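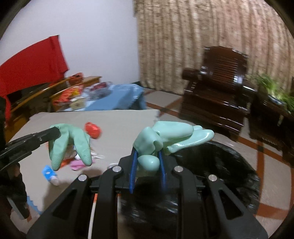 Brindetley Garden Classroom
Progress report to the Platis Fund, period ending 31 March 2019

You asked for a short account of what the grant has done so far, and whether we think it is working. The short version is that the activities are happening and we are less sure about the learning.

All five units are written and in use. The seed unit went well. Children opened soaked beans, found the tiny plant inside and drew it, and most could say later what the two fat halves were for. The unit on roots we eat was fine once we dropped the potato, which is a stem and caused an argument that ate up the whole session.

The leaf color unit is the one we have doubts about. The Matar kit promises that children will "discover" the yellow pigments hidden in a spinach leaf by letting rubbing alcohol climb a strip of coffee filter. What they mostly discovered in December was a green smear. We got clear yellow bands only after tearing the leaves much smaller and leaving the strips alone for the rest of the morning. Six-year-olds do not leave strips alone. We would not buy the kit again – the filters and jars cost very little at a grocery store, and the printed guide skips the step that matters.

Take-home sheets were sent to 53 families. We have some back, many filled in by an adult with very neat handwriting. I would not read much into them, and I would ask the Fund not to quote them as evidence of family involvement.

The raised beds at Gillitz are late. Two were built and filled before the ground froze, and the others are waiting on lumber. Peas are in. If the rabbits find them, the spring unit will be about rabbits.

On money, we are under budget, mainly because the beds are not finished. That is a delay and should not be counted as a saving.

For the next period we plan to rewrite the leaf unit from scratch, finish the beds, and replace the take-home sheets with a few questions asked in person at pickup. We would also like to go back to the bean group before summer and see what they still remember. Until then I would call the results promising for seeds and unproven for everything else.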